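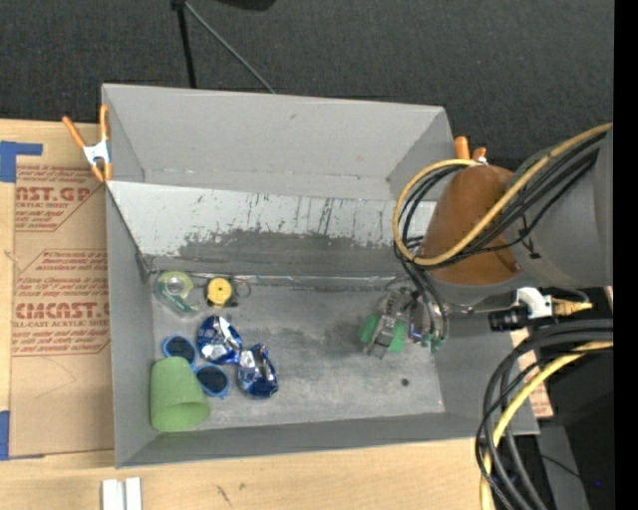

Item 3: the grey bin on the bench, with sunglasses, cup, foil packages and tape dispenser at the left-hand side.

GOLLMONT SHARED WORKROOM
Minutes of the stores and benches meeting, Tuesday, 5 pm

In the chair: Domenica Hollenstein
Present: bench users from Gollmont and Jultel. Apologies received from Zovby.

1. Minutes of the January meeting
Agreed with one correction. Under "Shelving", for "Dow bay" read "Dow Room bay". The bay is the one nearest the sink.

2. Matters arising
The label printer has been moved to the top drawer of cabinet 214. The spare roll is with it. The drawer sticks and should be pulled from the left side. No further action.

The request for a second broom was carried over. Jultel to find out whether the one in their own store is in use.

3. Grey bin
The meeting looked at the contents of the large grey bin and went through them in turn.

Tape dispenser, clear and green. Belongs to the workroom. To go back to the packing shelf, second level, beside the scissors. D. Hollenstein noted that it had been signed out under packing and not signed back in.

Yellow and black item with the round yellow face. Listed on the tool sheet as a tape measure. One user asked whether it was the one missing from the tool board. The board entry gives no colour, so this could not be settled from the sheet. To be hung on the board for now, and the entry amended to include the colour.

Foil packages, blue and silver. Two in the bin. Not workroom stock. The rule on food and other packets left on benches was read out: unclaimed packets are kept until the end of the week and then thrown away. Agreed that the rule applies.

Sunglasses, blue frames, dark lenses. Not claimed at the meeting. To be put in a soft pouch before going to lost property -- the last pair handed in was scratched by keys in the same box.

Cup, light green. Kitchen to take. If it does not match anything on the kitchen list it goes on the open shelf for general use.

4. Condition of the bin
The sloped panel has lost its even finish. The upper part is now paler than the lower, with a ragged line between the two, and there are dark scratches near the middle. The floor is scuffed and smudged. Jultel asked whether a replacement should be ordered. The view of the meeting was that the marks do not affect use. The bin is to be wiped out with a damp cloth and mild soap, no scouring pad, and looked at again next time.

It was also agreed that the bin should have a number. It will be entered in the register as 258.

5. Use of the wooden bench top
Bins may stand on the bench during sorting but should be lifted and not dragged. Felt pads were suggested. D. Hollenstein to ask the Dow Room what they use under theirs.

6. Any other business
Zovby had asked in writing for the sorting hour to start later. Left until they can attend.

Actions
Tape dispenser and tool board entry: D. Hollenstein
Sunglasses to lost property: Gollmont
Cup: kitchen
Bin cleaning and number: Jultel
Felt pads: D. Hollenstein

The meeting closed at 5.50 pm. Next meeting in the Dow Room, same time.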